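3.2 Data Collection

The Skodby team recorded 161 demonstrations in May, of which 28 were set aside for testing. Geetha Iyer and Ulises Sosa shared the operator role.
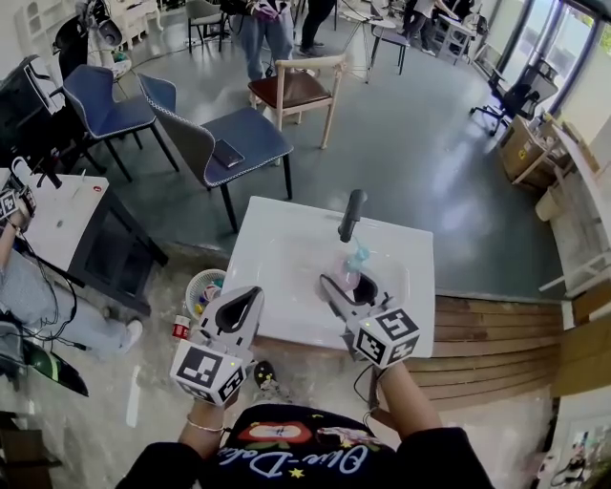 Tracking accuracy depended on the markers remaining in view. Each hand-held gripper therefore carries a cube with black square patterns at its base -- an arrangement retained for work inside the sink basin, where the operator reaches down past the faucet. Recordings with lost tracking were discarded.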